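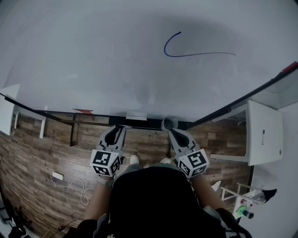

Culholm opened its training rooms to visitors on 24 May 2019, and I went over with Despina Stoica after lunch. We were let in two at a time. The room I liked best was the one with the big whiteboard and the plank floor, in mixed browns. The eraser is kept down by the bottom of the board, and there is a white cabinet on the right with a marker clipped to the front.

Gheorghița Ghiță showed us around and answered questions for 29 minutes. Rooms can be booked from March. Parking was full, so we left the car at Thygesen and walked.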